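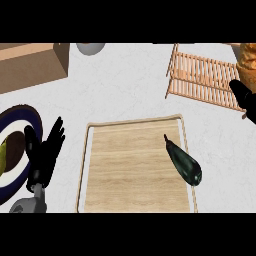
Left hand by the plate, right hand up by the dish rack, and the green vegetable that caused all the trouble lying on the tray.

I have been chasing one bug for most of June and I finally caught it last night, and I'm so pleased about it that I'm writing this before I've even cleaned up the code! If you only read this blog for the garden posts, this one is all simulated robot arms, sorry. Tomatoes next time.

A bit of background. For a while now I've been building a kitchen task in simulation for two arms. Two dark hands, one on each side, a white counter, a tray, and a bunch of stuff to move. I call the project Ladwood (it's the name of the street where I lived when I started it). The script that runs the arms is called Tosh. Tosh decides which hand does what, when to close, when to open, and when to give up. The giving up part is the part that was broken.

The task sounds like nothing. Pick up the vegetable, move it over the tray, let go, bring the hand home. I had it working for weeks with blocks and balls. Then I swapped in proper kitchen objects, because a counter full of blocks gets boring, and the first run went fine, and so did the next bunch, and then in run 422 the right hand let go of the vegetable, waited politely, and slammed straight down into the tray.

I mean really slammed. In simulation you don't hear anything, but the contact force plot went up like a fence post. The tray jumped, the vegetable shot off toward the rack, and the arm kept pushing. It pushed until the run timed out. If that had been a real arm with a real tray under it, I'd have been shopping for a tray, and maybe for an arm.

So of course I blamed the vegetable! It's dark, it's glossy, it rolls, and its collision shape was one I had made myself in a hurry. I spent several evenings making that shape better. I added more pieces along the curve, fixed the weight so the fat end was heavier, and turned up the friction. Everything looked nicer. The slam came back at run 532.

At that point I wrote to Drahomíra Malý, who I know from the Drodlow robotics meetup and who has worked on actual factory arms for years. I sent her the logs and a long, excited message full of theories about friction. She wrote back one line: "What does the arm think it is holding?"

Well. It thought it was still holding the vegetable.

Tosh has a check after every release. It looks at how far apart the fingers are, and if they're open wide enough, it calls the hand empty. With blocks this always worked. But the vegetable is thick, and if a hand had grabbed it near the wide end, the fingers were already spread nearly that far while holding it. So I had added a second check on contact: if any finger is touching anything, assume we're still holding. Sounds careful, right? Except that a hand that has let go just above a tray can easily have one fingertip resting on the rim. Finger touches rim, Tosh says "still holding," and goes back to the step before, which is "lower until the object is down." And it lowers. There's nothing in the hand, so the object is never down, so it keeps lowering, through the tray if it could.

I laughed out loud when I saw it. Then I felt a little sick, because the real problem is that I never put a force limit on that step. Every other move had one. I left it out of the lowering step way back in the block days because it kept stopping early on me, and I told myself I'd put it back. I have the comment in the code to prove it. It says "put back."

What I changed:

The contact check now asks what the finger is touching. Tray and counter don't count as holding.

Lowering has a force limit again, and if it trips, the arm stops and backs up along the way it came in.

No step can be repeated more than 2 times. After that Tosh parks both arms, even if only one is confused. I had a near miss where the right one froze over the tray and the left one carried on with its own job, and I didn't like watching that at all.

I also ran 22 starts with the hand placed on purpose so a fingertip lands on the rim. Every one of them stopped or backed off cleanly. I know that's a small set, and I'm leaving a much longer batch going overnight with the object positions shuffled.

The other thing Drahomíra told me, later, was to go and look for every place where I'd turned a limit off because it was annoying. I found one more, in the hand-over routine I'd copied in from Kositz, my older one-arm project. It had been sitting there the whole time! It's back on now, and hand-overs fail more often than they did, so that's my next couple of weeks sorted.

If you've had a gripper get confused about whether it's empty, please tell me how you solved it. I'm especially curious about anyone who uses the change in load at the wrist, which I want to try next with the heavier objects.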